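Home Shop Notes Mowers Irrigation Storage Contact

Bench and Storage Tips for Turf Equipment

These notes cover small-shop upkeep of walk-behind reel mowers and irrigation controllers between seasons. They assume a bench, a vise, a torque wrench and a basic multimeter.

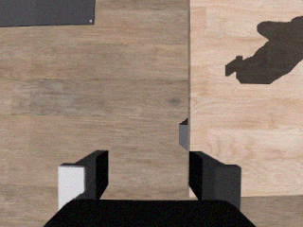
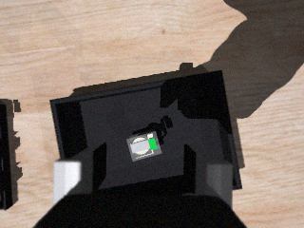
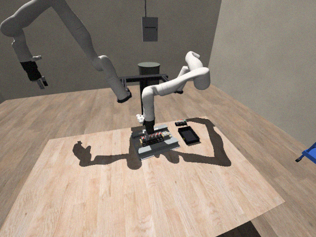 Wood surfaces in all three views.

Reel and bedknife

Disconnect the spark plug lead before turning the reel by hand. Wear cut-resistant gloves and turn the reel from the end of the shaft, never by a blade.

Check bedknife contact with a strip of newsprint at both ends and in the middle. The strip should cut cleanly at each point. If it cuts at one end only, the bedknife is out of parallel and the adjusters need to be brought in evenly, one click per side. If it folds in the middle, the bedknife is worn hollow and should be ground or replaced. Closing the gap further will only load the bearings.

Backlap with 100 grit compound for a dull edge and finish with a finer grade. Apply with a long-handled brush and run the reel in reverse at low speed. Rinse all compound off before the next newsprint check. Compound left in the reel will keep cutting metal once the mower is back in service.

Bedknife screws seize. Soak them with penetrating oil the evening before and use a bit that fills the slot completely. Replace the screws every time the bedknife comes off. Torque from the center outward – the ends go last.

Grease

Use one type of grease per machine and write the type on a tag near the first fitting. Lithium and polyurea greases do not always mix well, and a bearing packed with both can run thin and leak past the seal. Wipe each fitting before attaching the gun. Two strokes is enough for most reel bearings. Stop when resistance rises, or the seal will lift.

The older Kandley walk-behinds have a fitting behind the drum cover that is easy to miss. Remove the cover (13 mm socket) and clean out the packed clippings while it is off.

Fuel

Drain the tank and run the carburetor dry for storage over 2 months. For shorter periods, use stabilizer mixed at the rate on the label and run the engine long enough to carry treated fuel to the bowl. Mark fuel cans with the month of purchase. Fuel bought in August should not be used for spring startup.

Irrigation controllers and valves

Photograph the terminal strip before removing any wire. Zone wires are often the same color by the time they reach the box, and faded labels are not reliable.

Measure each solenoid at the controller with the power off. Most 24-volt AC solenoids read between 20 and 60 ohms. A reading near zero is a short, and an open reading is a broken coil or a bad splice. Test again at the valve before buying a coil – the splice is the more common fault.

Prostico controllers keep the program in memory with a coin cell. Change the cell at winter shutdown and write the program on a card kept inside the door.

Valve diaphragms can be rinsed in clean water and reused if there is no tear or stiffness. Do not use petroleum grease on the rubber.

Small parts

Keep the parts from each assembly together and store them under the name of the assembly. Sorting by size looks tidy but costs time at reassembly. Lay shims out in the order removed and wire them together in that order.

Sharpening log

Record engine hours at every backlap and grind. On the practice green at Jistonthorpe the grinding interval settled at 300 hours once topdressing sand was being brushed in fully before mowing. Sandy sites will be shorter. Kasprzak reels use a thinner blade and should be measured for diameter at each grind, with the figure entered next to the hours.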